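Unit 7 handout: can they do chores yet?

Hi all. I promised to type up my notes because I talk too fast when I get going on this topic (sorry, Arsen Marchuk, I saw you give up and put the pen down). The short answer to the question in the title is "some of them, slowly, on a good day." The long answer is the rest of this page.

Start with hands. Everybody wants to talk about walking, and I get it, walking looks great! But think about what you did before class this morning. You found socks, opened a jar, dug a charger out of a drawer. All hands.
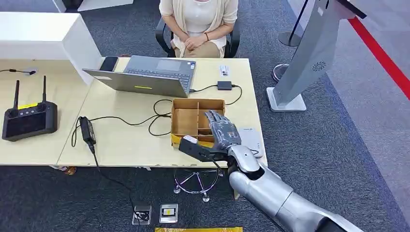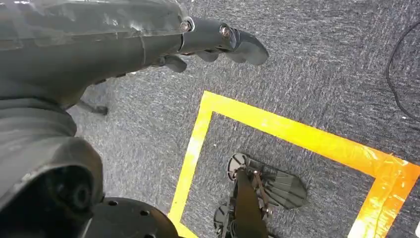

*Fig. 1, Fig. 2. Jointed robot hands. In the first, look at how close the fingertips are to the partitions of the box.*

**Why a divided box is hard**

A box with compartments is a lovely little test, and a mean one. The walls are cardboard, so they bend if you push them. Each slot is narrow, and a hand with five fingers is wide, so the fingers you aren't using need somewhere to go. You tuck yours away without thinking. A robot has to plan that, and it's working with a view its own hand keeps blocking - this comes up again in the Nieto reading.

**Home vs. shop floor**

We did this as a table on the board, but it boils down to:

- Shop floor: same part, same place, same light. Ordinary grippers have been fine at this for ages.
- Home: everything moves. Cables, soft stuff, cups left on chair arms.
- In between: stockrooms, packing benches, kitting. My bet is the next few years happen here.

Marta Kravets asked whether five fingers are worth the trouble when two would do. Good question! For sorting parts into a tray I'd take two fingers and save the money. For scissors or a spray bottle, I'd want more.

**For next time**

1. Read the Tusdale case, pages 7 to 9 only. Skip the appendix unless you like tables.
2. Pick one chore you do at home and write down every grasp. Laundry people, good luck, you'll need extra paper.
3. Bring a guess: which of your steps would fail first, and why?

Office hours are still in Ulia, second floor - knock loudly.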